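Brisa Hinojosa
3 July 2018

1/6 I moved to Kastport two years ago, and I still learn my English mostly from the neighbors. Some notes on words which I had wrong.

2/6 "We should have lunch sometime" is not an invitation. I waited three weeks for the date. Now I say it too, and I feel a little guilty.

3/6 "Quite good" gave me trouble at work. My boss wrote it on my report and I was sad all evening – she was pleased with it.

4/6 My teacher Ottó Vass says to write down one new phrase every day, with the place where I heard it. Last week I got "hang in there" from the bus driver.
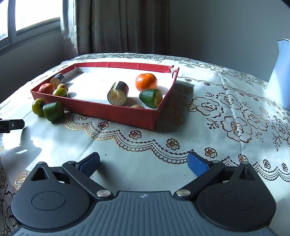 5/6 I do not study the list at a desk. I read it aloud at breakfast, two or three lines, and then I try to use one before the evening.

6/6 In August I will take the exam. If you also learned English as an adult, which phrase confused you the longest?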